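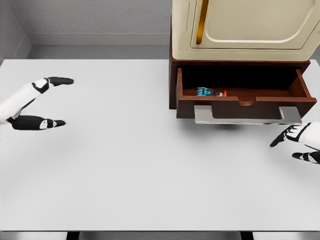
White table with a cream cabinet on the right.

Nukotwood's marker colouring classes filled up in 5 days, leaving 657 people on a waiting list for a room that seats far fewer. Tutor Marietjie Ngubane has added 3 Saturday sessions – blending, shading and, by popular demand, more blending.
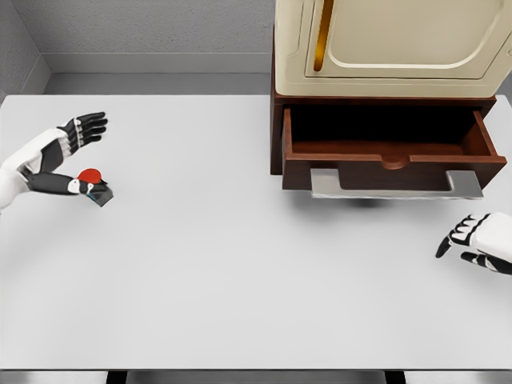 Small object with a red cap, held above the tabletop.

Forms went out on November 11, 2022. Anyone who wrote theirs in alcohol marker is asked to try again in biro, as both sides are now one side.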